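Folska - week 9 handout
Planning and control for two arms. Bring the laptop with the Vendbridge build on it, not the old one.

Recap first. Last week a single arm, one goal pose, one path. Now two arms share a table and neither planner knows what the other wants. Pelletier (the planner we use) handles each arm as its own chain by default. Fine for reaching. Bad for shelves.

Task for today: pick an item off the tiered stand, put it on the tray. Right arm picks, left arm waits at the tray. Write down your waiting pose before you run anything - half of last year's collisions came from a wait pose saved in the wrong base frame.

Clear acrylic is the hard part. Depth comes back from whatever is behind the step, so the collision map has holes exactly where teh stand is. Load the stand as a fixed mesh, don't try to percieve it. Small jars lying on their side: grasp across the short axis, approach from above.

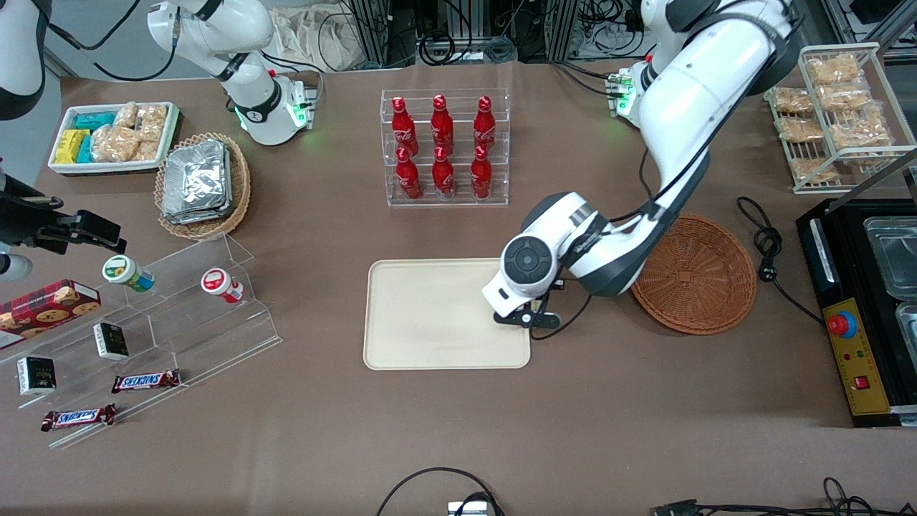

Someone in the June group asked why we don't just plan both arms together as one big chain and be done with it. Fair. You can, the setting is in Pelletier under joint groups. Cost is search time: 3,000 samples is plenty for one arm and runs out quickly for the pair. So we plan one, freeze it, plan the other around it. Not optimal. Good enough for the lab.

Settings to start from
- sample limit 3,000
- padding on the stand mesh: 2 cm
- gripper check ON for both arms, even the waiting one
- Ullia logger running before the first move

Cables are not in the model. Keep wrist turns small, watch the loop near the elbow joint.

Hand in: the log, your wait pose, one paragraph on the failure you found most annoying. Log 1,421 on the course drive is a decent one to compare against, ignore the timestamps in it.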